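Two legs, please, and leave them alone

I have been following Dondton for longer than I've held down any job, and I can tell you the exact moment I lost patience with the cup format. It was a Wednesday, ten to ten at night, rain coming sideways across the away end, and a bloke behind me asked whether we were through. I didn't know. My mate didn't know. The man on the tannoy didn't seem to know either, going by the length of the pause before he read out the other scores.

We'd won, by the way! Beaten Hiduna 2-1 on their own ground, which we hadn't managed in years, and we stood there in the wet fiddling with our phones like people waiting for exam results. There was a goal going in somewhere else that mattered more than either of ours.

So this is my plea for the two-legged tie. Home and away, add them up, off you go.

I know what the league phase is supposed to do. More games, more variety, fewer dead ones at the end, and every goal counting towards your place in the table. I read the whole document when it came out in July (I was on holiday and the weather was poor) and on paper it hangs together quite nicely. You play your matches, you get ranked with everybody else, the top lot go straight through and the next lot go into a play-off. Then there's a bit about seeding, and a bit about what happens if a club has already qualified by another route, and by then I'd gone to put the kettle on.

Trouble is, I don't support a table. I support a team, and what I want on a cup night is another team to dislike for a fortnight. You can't build up a decent grudge against a club you play once, at their place, and never see again. We drew Nukis away this season and no return. Lovely ground, from what I could see of it, friendly people, good chips, and I've barely thought of them since. Under the old way they'd have come to us two weeks later with a one-goal lead and I'd have hated every one of them by half-time.

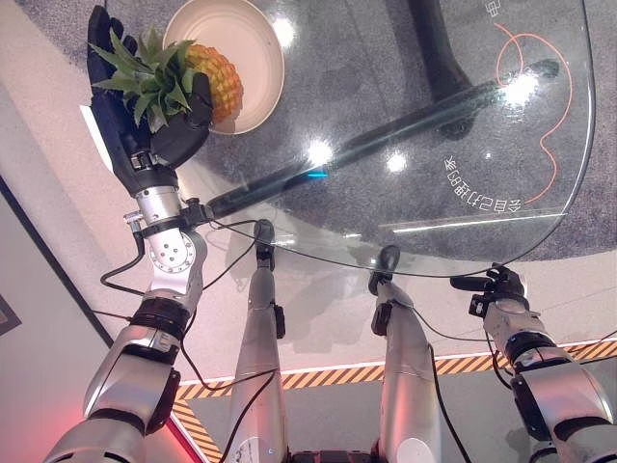
A robot hand gripping a pineapple, with a white bowl behind.

Then there's the money, and I mean ours. The trip to Baláž was 541 miles there and back by coach, and 86 of us did it. I thought that was a terrific turnout for a midweek game against a side most of us couldn't have found on a map. But I'd put my house on there being twice that many if it had been the second leg of something. People will use up a day's leave for a decider. They'll tell lies to their boss for a decider. They won't do it for the fourth match of six, when a draw might be fine and a defeat might be fine too, depending.

And the home gate for our last group match was 678. For a cup tie! I remember that old stand shaking when we were two down from the first leg and got one back before the pies had gone round. You could hear it from the bus station. This time I could hear the goalkeeper asking the physio for his gloves.

I'll be fair to the other side, as a few of them drink in the same pub as me. They say two legs makes for cagey football, and the first match is often ninety minutes of everyone being careful. Yes, sometimes. I've sat through some shockers. They also say the big clubs nearly always win over two games, whereas a single match gives the small fry a chance, and I do have some sympathy there, being small fry. But the league phase doesn't give you that single match either. It gives you a run of them, and over a run of games the better squad comes out on top just the same, only slower and with more arithmetic.

As for away goals, I'd bring them back tomorrow. I know half of you have just groaned. I liked them. I liked that a scruffy late one at their end, three-nil down, could keep the whole thing alive until the return. Our finest night ever came off the back of a goal like that, a toe-poke seen by nearly 200 travelling fans and claimed since by about half the town.

What gets me most is how the players look at the end now. They used to know. They'd sink to their knees or they'd run at us with their shirts off, and either way you had something to go home with. At Hiduna our lot clapped us politely, then huddled round a member of staff who was holding a tablet. The centre half shrugged at the captain. The captain shrugged at us.

We did go through, as it happens. I found out on the coach somewhere past the services, when a lad near the front gave a bit of a cheer and a few people woke up. We've got the play-off next, over two legs, home first, and I've already booked both days off.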